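Print this page | E-mail this page

Keeping Small Tile and Grout Looking Fresh

I've lived with small square tile in three different kitchens now, and I have come to love it, even though there is a whole lot of grout to look after! My aunt scrubbed hers with whatever was under the sink, and it took me years (and one very blotchy backsplash) to learn that gentle and often beats hard and once a year. September is when I like to get started, with the windows still open and the canning finally put away.

Wiping down every day

A soft cloth, warm water and a tiny squirt of dish soap will do for ordinary days. Go over it again with plain water, then dry it with an old towel – I keep a stack of worn-out ones from the Harninel outlet just for this. Soap left behind dulls the finish and grabs on to every smudge that comes along.
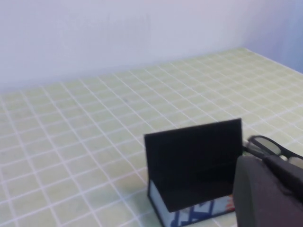

Cleaning the grout lines

Mix baking soda with enough water to make a paste like cake frosting. Work it along the lines with an old toothbrush, a small patch at a time, and let it sit for 11 minutes while you have your coffee. Rinse well. Please skip the vinegar, which can eat at cement grout over time, and never mix bleach with any other cleaner.

If you have stubborn spots left over, do the whole thing once more the next day before you reach for anything stronger.

Sealing

Cement grout usually wants a sealer, and the can will tell you how long to wait between coats. I put on 2 thin ones with a little foam brush and wipe the extra off the tile right away. My whole kitchen takes about 35 minutes a coat, radio on, and I rather enjoy it.

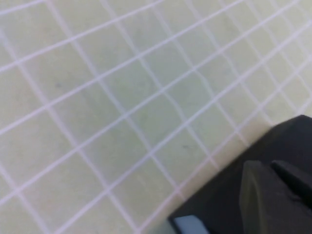 Pale green squares with light grout lines.

Contact us | Copyright Skevberg Home Pages | Back to top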